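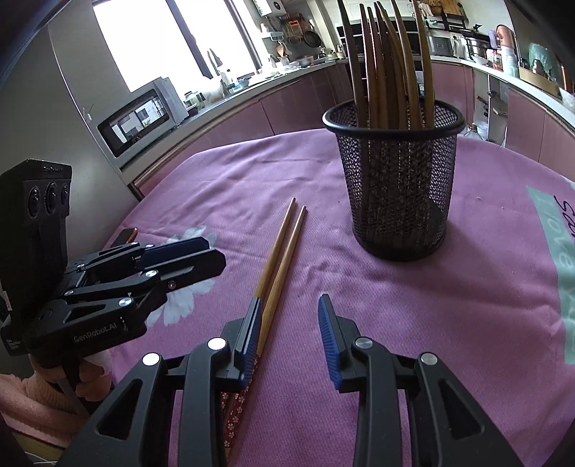

Setting and clearing a table is the chore people ask us about most when the talk turns to home robots. Plates and mugs are the easier part, as they have a decent edge or handle to hold. Thin, light things are harder. A pair of chopsticks lying almost side by side on a tablecloth gives a gripper very little to get under, and even jaws with ridged rubber pads have to come down at the right angle or they pinch up cloth as well. A wrinkled cloth makes it worse.

Can a machine do your chores yet?

Vacuuming: yes, on flat floors. Lift the cords first and close the door to any room with a shaggy rug.

Mopping: mostly. Dried-on spots still need a scrub by hand.

Dishes: the dishwasher does the washing. Loading and emptying it is still your job.

Folding laundry: not at a price most homes would pay. Towels are the closest to being solved, fitted sheets the furthest away.

Cutlery and chopsticks: not reliably. We would wait.

Getting the kitchen ready anyway

These habits help whoever does the work – you, the kids or a machine later on.

Keep long wooden utensils upright in one open holder, handles down, and leave it in the same spot. If it's packed tight, take out 4 or 5 you never use.

Lay chopsticks on a rest so the tips stay off the cloth and there's room to get hold of them.

Smooth the tablecloth before you set out anything small.

Wash lacquered handles by hand in warm water and dry them straight away. Soaking dulls the colour.

Wipe the counter from the back to the front – crumbs end up in your palm that way.

More from Mondetik: Descaling a kettle, Sorting the junk drawer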